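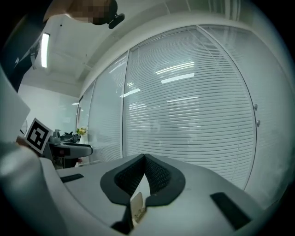 Ein Mittwoch im Mai, kurz nach vier. Im Robotikkurs der Darmont-Schule wird seit zwei Stunden ein und dieselbe Bewegung geübt: hingreifen, anheben, absetzen, loslassen. Das klingt einfach. Kheri Lema hat sie an diesem Nachmittag so oft gemacht, dass ihm das Handgelenk wehtut, und er ist noch nicht fertig.

Lema ist im vorletzten Schuljahr und gehört zu den Teilnehmern eines Projekts, das auf einen Wettbewerb in Keltska hinarbeitet. Die Aufgabe dort: Ein Roboterarm soll Alltagsgegenstände von einer Ablage nehmen und an einen anderen Ort stellen. Welche Gegenstände es sein werden, erfahren die Teams erst am Morgen des Wettbewerbs. Eine fest programmierte Abfolge von Positionen hilft da wenig. Der Arm muss mit Dingen zurechtkommen, die er so noch nie vor sich hatte.

Die Gruppe lässt den Roboter deshalb aus Vorführungen lernen. Ein Mensch führt einen Greifer mit der Hand und erledigt die Aufgabe selbst, eine Kamera am Greifer zeichnet auf, was davor geschieht. Aus vielen solcher Aufnahmen wird später ein Modell trainiert, das den Arm steuert. Gedruckte Marker mit schwarz-weißem Muster dienen der Software als Bezugspunkte. Aus ihrer Lage im Bild lassen sich Abstände und Winkel berechnen.

400 Vorführungen hat sich das Team vorgenommen. Der Kursleiter Todor Ristić hielt die Zahl anfangs für zu niedrig, inzwischen hält er sie für ehrgeizig. »Die Schüler haben die Zeit unterschätzt, die zwischen den Aufnahmen vergeht«, sagt er. Die Gegenstände müssen umgestellt, die Dateien geprüft, die Akkus gewechselt werden. Eine gelungene Vorführung dauert nur wenige Sekunden. Bis die nächste beginnt, vergehen oft Minuten.

Ristić unterrichtet Physik und Technik. Den Kurs hat er von einem Kollegen übernommen, der vor allem mit fahrenden Robotern gearbeitet hatte. Linien folgen, Hindernissen ausweichen, durch ein Labyrinth finden: Dafür gab es Bausätze, Anleitungen und fertige Lösungen im Netz. Beim Greifen war die Schule auf sich gestellt. Den ersten Handgreifer baute die Gruppe im vergangenen Winter, er wurde nach kurzer Zeit wieder zerlegt. Die Finger gaben zu stark nach, und schwere Dinge rutschten durch.

Für die Konstruktion ist seither Hendrik Nel zuständig. Er hat die Aufnahme der Finger neu gezeichnet und mehrere Materialien ausprobiert. Ein Zulieferbetrieb aus der Nachbarschaft, die Firma Georgiev, stellt dem Kurs Reststücke und gelegentlich eine Maschine zur Verfügung. Nel verbringt dort inzwischen einen Teil seiner Ferien. Er will eine Ausbildung zum Mechatroniker machen und sagt, er interessiere sich mehr für Lager und Schrauben als für neuronale Netze. »Wenn der Greifer wackelt, lernt das Modell das Wackeln mit.«

Um das Modell kümmert sich Shivam Mishra. Sein Arbeitsplatz ist ein älterer Rechner, der nachts durchläuft. Am nächsten Morgen sieht Mishra vor der ersten Stunde nach, ob das Training durchgelaufen oder abgebrochen ist. In den ersten Wochen war es meistens abgebrochen. Die Ursache lag in den Zeitstempeln der Aufnahmen, die bei einem Teil der Dateien nicht zueinander passten. Mishra schrieb ein Programm, das solche Dateien aussortiert. Danach fehlte ein erheblicher Teil des Materials – und Lema musste von vorn anfangen.

Streit gab es deswegen durchaus. Ristić spricht offen darüber. Wer die Vorführungen macht, leistet die meiste Handarbeit, und bei Wettbewerben wird hinterher vor allem nach dem Algorithmus gefragt. Die Gruppe hat sich darauf geeinigt, dass jeder an mindestens einem Nachmittag im Monat selbst aufnimmt. Auch Mishra, der sich dabei nach eigener Aussage ungeschickt anstellt. Seine Aufnahmen werden trotzdem verwendet. Das Modell soll unterschiedliche Handbewegungen kennenlernen, auch zögerliche.

Geübt wird nach Liste. Auf ihr stehen die Ausgangslage des Gegenstands, der Zielort und der Name der Person, die den Greifer führt. Misslungene Versuche werden gekennzeichnet und getrennt gespeichert. Ob sie sich für das Training nutzen lassen, ist im Team noch nicht entschieden. Mishra möchte es versuchen, Nel ist dagegen.

Im vergangenen Jahr trat die Schule in Keltska mit fünf Schülern an und schied in der Vorrunde aus. Der Arm fand damals den Becher, schloss die Finger aber zu früh und stieß ihn um. Auch in der Wiederholung. Gewonnen hat ein Team aus Rarkby, dessen Arm langsam und fast ohne Fehlgriff arbeitete. Sorin Dumitrescu betreut die Gruppe dort und hat den Darmontern nach dem Wettbewerb seine Unterlagen geschickt. Die beiden Schulen telefonieren seither regelmäßig. Dumitrescu rät vor allem dazu, die Beleuchtung während der Aufnahmen zu verändern. Sein eigenes Team hatte einmal ausschließlich bei Deckenlicht geübt und stand dann in einer Halle mit großen Fenstern.

Kurz vor fünf sichert Lema die Aufnahmen des Nachmittags auf eine Festplatte. Mishra sieht die ersten davon durch und löscht zwei. Nel zieht an der Fingeraufnahme eine Schraube nach, die ihm seit dem Mittag nicht gefällt. Das nächste Training des Modells startet am Abend.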